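Shallow tins for desk oddments: divide or leave open?

Berach
Posted 30/10/2025
I keep small items in a shallow rectangular tin: erasers, wrapped bits, blocks, a clear box or two. The lid went years ago. Every time the tin is moved the contents slide to one end and I have to set them out again. I am considering card dividers, glued at the base. Has anyone done this in a tin with low sides, and did the glue hold on a coated interior?

Upadhyay
PVA will not hold on lacquered tin. It peels off in one piece once dry. Use double-sided tape, or cut the dividers to a tight fit and slot them together at half depth. I made a set from greyboard in February and it has not moved.

Drostholm
I would not divide it. Fixed compartments suit items of one size. With mixed shapes you end up with one compartment overfull and the next holding a single cube. A liner does more. Cut a piece of rubber drawer matting 2 mm short on each side and lay it in loose.

Upadhyay
Matting stops sliding. It does nothing for sorting.

Drostholm
The question was about sliding.

Berach
Both, to be fair. I want to see everything from above without picking through it. Depth is the limit. Anything standing on end sits above the rim, so stacking a second tray on top is out.

Flolorport
Mine is undivided and I have no trouble with it. Wrapped and boxed pieces go in flat, blocks go along one side, and odd shapes fill the corners. It lives on a table and I lift it with both hands. Tin is red outside, yellow-gold inside, which makes pale pieces easy to find.
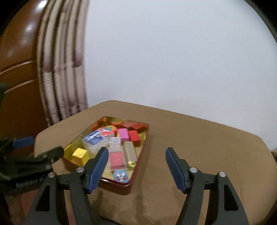
Tin on the side table, no dividers, no liner.

Berach
Useful, thanks. The clear box is what I had in mind for mine. Does it stay put?

Flolorport
It does if the long block is laid next to it. On its own it wanders.

Upadhyay
Then the block is doing the work of a divider. I would still cut one strip of card down the length and keep the wrapped things apart from the loose ones.

Drostholm
One strip I can accept. A full grid in a tin that shallow is a waste of an evening.

Berach
Decided on matting plus one lengthwise strip, taped. Will measure at the weekend.

Comments (2)

gridpaper40: Check the matting does not mark plastic. The cheap sort left a pattern on my erasers.

tin_and_twine: Baking parchment under the matting stops it sticking to the lacquer in warm rooms. Replace it when it goes brown.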